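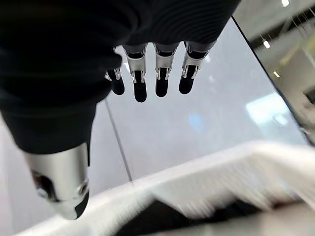 Savita Gautam

10 April 2018. Notebook, equipment planning for next year. Writing fast, budget sheet has to go to Anselmo before he leaves tonight.

Where we are: total for hand side of things still not settled. I had three lines on the sheet this morning, now five. Will try to get it back to four.

1. Second hand. Zbigniew wants a left to match the right. Quote from Zarkgate came in, good for 30 days, price held only if we order the wrist adapter with it. Without adapter the price goes up and we still need an adapter. So with adapter. Asked them to split the invoice over two budget years, no reply yet. Lead time 22 weeks!! which puts it past the summer whatever we do. Order has to go in this month or drop it till next year.

2. Fingertips. Black rubbery tips, the thumb gets one too. We budgeted zero for these last year, dumb. Eltetti sells a compatible set for 519, Zarkgate's own is 900. Hala tried the Eltetti ones on the bench jig, says grip on cardboard is the same, grip on smooth plastic a bit worse. She wants one more afternoon with them before she'll sign. I put the 900 on the sheet for now, easier to come down than go up. Two sets either way.

3. Cover for the back of the hand. Matte black, ribbed up by the knuckles. Can't get it as a single part, comes as a kit with the palm side. Anselmo asked if we can sew one. No. (Aurelio says maybe. Aurelio can show me one then.)

4. Joint hardware. The silver middle sections have a lot of small pins and screws and we have no spares in the drawer except what came in the little bag. Need a proper spares kit. Jultau stocks metric pins but min order is silly. Ask Robles if they'll share an order with us, they did it for the bearings.

5. Table. Not strictly hand but it comes out of the same money. Want a matte top, or a mat over the gray one. Overhead lights show up as a bright patch on it, and I can see that costing us time once the wrist camera is doing any real detection. There is a seam line across it too. Mat is cheap, new top isn't. Start with mat. Zbigniew to measure, and measure the actual top this time, the drawing is out of date.

Talked with Aurelio re whether we need five digits at all. His view: for the box work a two-finger gripper does most of it for much less money, and he'd put the difference into a spare arm controller. Fair. But the tools work next year needs the thumb set well off from the fingers and I don't see a parallel jaw holding a screwdriver in any useful way. Left it as: keep the hand, price the gripper too, put both on the sheet as option A and B. Anselmo hates options. He gets options.

Service contract. Zarkgate offers yearly, return to base. Turnaround not written anywhere in the offer, I asked by email, got a phone call back, which isn't an answer I can file. Need it in writing before it goes on the sheet as anything but a placeholder. If the hand goes back and we have only the one, everyone sits. That's the real argument for item 1, put it in the justification paragraph in those words more or less.

Things I forgot last time and shouldn't again:
shipping, and import fees on top
power supply is quoted seperately
the cable from wrist to hand, ours is the short one
training day, Zbigniew and Hala both, travel included
a case to keep the thing in. Foam lined. Currently a cardboard box.

Camera at the wrist stays as is. View of the four fingers is good, thumb comes in low on the left, table visible in the gap between. Fast things close to the lens smear badly though, anything white and near is just streaks. Hala thinks shorter exposure, lights are bright enough to try it. Costs nothing, so do that before anybody puts a new camera on my sheet.

Asked Aurelio for last year's actual spend vs. planned, by line. He has it in two files that dont agree. Using the higher one.

To do:
Savita: chase Zarkgate on split invoice + service terms. Justification text.
Hala: fingertip test, smooth plastic again, then exposure.
Zbigniew: table top dims, mat price, write down the missing screw sizes.
Aurelio: gripper quote, call Robles about sharing the pin order.
Anselmo: needs to tell us if spares can go under consumables. If yes, item 4 and the fingertips come off this sheet altogether and we're under.

Sheet saved as draft 3, draft 2 has the wrong adapter in it, don't use.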